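Yvette Kennedy would like it known that she did not want a robot. She wanted a second pair of hands that would not call in sick in October, when every school district within driving distance discovers that its computers are old and would like them dealt with by the end of the month.

What she got was the Curnlow bench cell, leased from Munberg on a one-year term, with a fixture kit, a training day and a binder. The binder is excellent. "I've read it more than the contract," she says, "and I'd say it's the more honest of the two."

Her shop, Suser Refurbishing, takes in retired workstations, strips them, tests what comes out and puts the good parts back together for resale. Since the lease began, 2458 machines have come through the door. The cell has worked on 1343 of them. The rest were laptops, or too bent, or arrived on a day when the cell was, in the binder's phrase, "awaiting operator attention."

"It awaits a lot of attention," Kennedy says. "So does my dog."

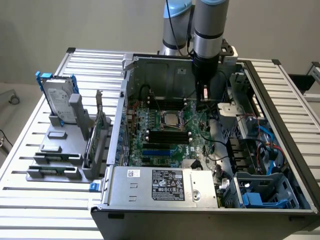
Munberg sells the arm as the star of the package, and Kennedy thinks they have it backwards. The part she'd fight to keep is the gray printed fixture that sits to the left of the tower and holds everything that belongs inside it. The drive stands in its own slot with the blue rails already clipped on, the card stands in another, and the memory modules lie in cradles near the bottom. "My people used to put parts in a coffee can," she says. "If the robot quit tomorrow I'd send it home and keep the plastic."

Rosaire McKinnon runs the bench and is more forgiving, possibly since he's the one who talks to it all day. He likes it for memory and cards. He likes it less for cables. "A cable is never where you left it," he says. "I know that, you know that. The arm takes it personally."

He is frank about setup. Munberg's sales sheet promises a new case model can be taught in an afternoon. McKinnon's first one took 3 days, one of which he spent on the phone. The second went faster, and by the fourth he had stopped using the phone altogether, a change both sides seem to have welcomed.

What about processors? It's the question other shop owners ask him first, and he always pauses before answering.

"It'll hold one nicely," he says. "Very steady. Steadier than me before lunch."

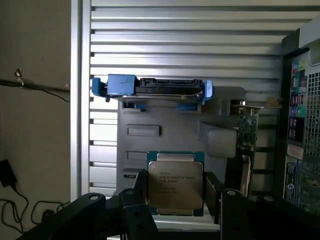
And yet he still closes the socket lever himself. The cell can be taught to do it, and there's a whole chapter on it, but McKinnon has seen what one bent pin does to a board and prefers to have a person to blame. Kennedy backs him up. "If it's Rosaire, I can glare at him."

They did look elsewhere. Iwasaki had a smaller unit at a lower monthly rate, and Kennedy admits she was tempted until she learned the fixtures were extra, each one, for each model. Munberg includes the first set and hands over the print files for the others. She calls this the only pleasant surprise in the paperwork. The unpleasant one was a delivery and leveling charge of 3000 dollars, on page nine, in the small type. "I asked what leveling meant. A man came with a level."

Would she renew? She looks over at the bench for a while before she answers. The throughput is better than it was, she says, though short of what the brochure had in mind. Fewer parts go missing. McKinnon's back has stopped hurting, and he has started mentioning it, as if it were an achievement of his own.

"Ask me after October," she says. "If we're both still standing, I'll sign. But I'm going to have a word with them about page nine."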